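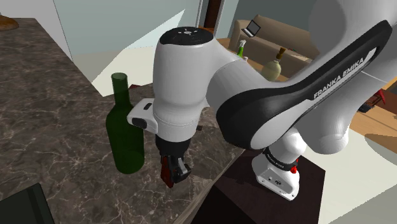

Envases de vidrio retornables en el comercio de proximidad: informe final del proyecto

30 de septiembre de 2019

23 veces compartido · 5 comentarios

1. Objeto del trabajo

El presente informe recoge los resultados del proyecto desarrollado por el alumnado de segundo curso del ciclo de Gestión Ambiental sobre la reutilización de botellas de vidrio en el municipio de Grardale. Se estudió la viabilidad de recuperar el sistema de depósito y devolución, habitual en la comarca hasta la generalización del envase de un solo uso.

2. Antecedentes

La primera referencia local a la fabricación de vidrio figura en un inventario parroquial de 1584. La fábrica Plosent, fundada en 1878, suministró botellas a las bodegas de la zona y mantuvo un servicio propio de recogida con carros. En sus libros de cuentas, el casco devuelto se anotaba aparte del vino, con un importe que se descontaba en la compra siguiente.

3. Metodología

Durante el mes de mayo se realizaron entrevistas en 5 establecimientos, entre ellos la bodega Bunum y el restaurante Mughal. El cuestionario abordaba el espacio de almacenamiento, la frecuencia de reparto y la disposición a cobrar un depósito. Se visitaron además 2 plantas de lavado, de las cuales solo una acepta lotes pequeños.

4. Resultados

Los establecimientos consultados se mostraron favorables al sistema, con reservas relativas al almacenamiento de cajas vacías. El restaurante Mughal indicó que la recogida debería efectuarse antes de la apertura. La bodega Bunum ya reutiliza parte de sus botellas y estima que un mismo envase admite hasta doce ciclos de lavado. La diversidad de formatos constituye el principal obstáculo: la planta visitada en segundo lugar rechaza los cuellos no normalizados.

5. Propuestas

Se propone acordar un modelo único de botella para el vino de mesa y habilitar un punto de acopio en el mercado municipal. Queda pendiente el cálculo del coste del transporte, que no pudo completarse por falta de tarifas actualizadas. Los cuestionarios se conservan en la biblioteca del centro.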